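5 July 2023

Kettle's on, second cup of the day, and I've still got the Indham quote open in the other window because apparently I like to suffer. New financial year, new equipment budget, and I promised myself I'd have the plan written up before I went home. It is not written up. So I'm writing in here instead, which feels like work if I type fast enough.

Where things stand: we want one small arm for the bench, a gripper to go with it, and enough cameras that we can see what we're doing. The Panicker arm is the one I keep coming back to. The sales bloke from Skasico would dearly love me to take the bigger one (longer reach, heavier payload, a price that made me close the laptop and go for a walk), but we're picking up little blocks and putting them in a bowl. I don't need to lift an engine!
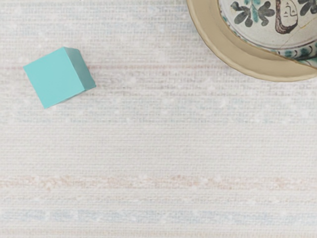 Anyway, the walk did me good, and I came back and did what I should've done in June and sorted the list into things we need on day one and things that can wait. The controller comes with the arm, thank goodness. The stand doesn't. Neither does the cable set, and I nearly missed that one altogether - it's in tiny print on page five of the quote, under "accessories", as if a robot you can't plug in were a lifestyle choice.

The simulator has been the bargain of the year so far. I've been moving the virtual cameras all over the shop, up high, down low, right on top of the block, and every spot I rule out is a bracket I don't have to pay for. I did get a bit carried away and lost most of the morning to it, but I'm calling that procurement.

So, day one list as of this afternoon:

- Arm and controller, the Panicker one, standard reach. I'm not budging on this.
- Gripper from Clukon, two fingers, plain pads. The fancy soft pads can come later if we find we want them.
- Stand. Could get one welded up locally for less, must ring and ask.
- Cameras, 2 of them, one for the overview and one for close work. The close one is where I keep dithering, as at short range you get a whole lot of teal and not much else. 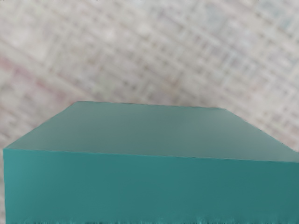 ## Lenses, and the money

Right, the close camera. I'd pencilled in the cheapest lens going and I think I've talked myself out of it. We'll want to try different surfaces under the blocks, and I'd like to know what the camera can pick up before anyone signs anything. Plain cloth is kind to everybody. Busy patterns are where I expect the grief, so I went looking for some.

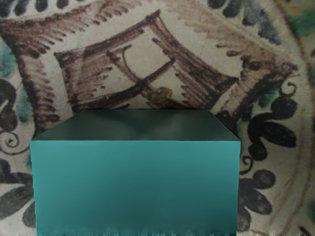
The budget has a ceiling of 86 lines on the finance spreadsheet (don't ask me why, it's the template) and I've managed to use most of them on odds and ends like bolts and cable ties. A fair few of those can be rolled into one line called "mounting". What I won't roll in is the lens, and I want a proper note beside it saying why. With all those black leaves and brown bands painted behind a plain teal block, I can argue that we need to test against clutter as well as cloth, and a picture will do more with finance than three paragraphs of me going on about focal length. They like a picture. So do I, to be fair.

Lead time is the other headache. Indham say 14 weeks for the arm, which puts us well into spring before there's anything on the bench, and Clukon won't hold the gripper price that long. I could order the gripper first and have it sit in the cupboard looking expensive. Or I could ask Skasico whether they've got an arm already in the country, and then put up with another phone call about the big one. Leaning towards the phone call. I'll have a biscuit first.

Had one more fiddle with the close view before packing up, back on the woven cloth this time. I reckon I could live with this distance for checking edges, but I'd want the overview camera running beside it so we can see where everything else is. That means I can't drop the second camera to pay for the lens, and I'd been rather hoping I could. Bugger.

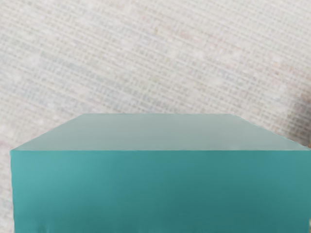

*Close view in the sim: teal block on the woven cloth.*

So the saving has to come from somewhere else. The safety mat stays, the emergency stop obviously stays, and I'm not touching the training day because I'm the one who needs it most. That leaves the spare gripper pads and the nice adjustable workbench I'd quietly added for my own back. Sorry, back. The old bench has a good flat top and it'll take the stand, provided I measure the bolt holes before ordering and don't just guess like I did with the shelving.

Tomorrow: ring Skasico, ring the welder, ask Indham if the cable set is negotiable. And find out whether freight is in that quote or on top of it. I've read the page four times now and I still can't tell.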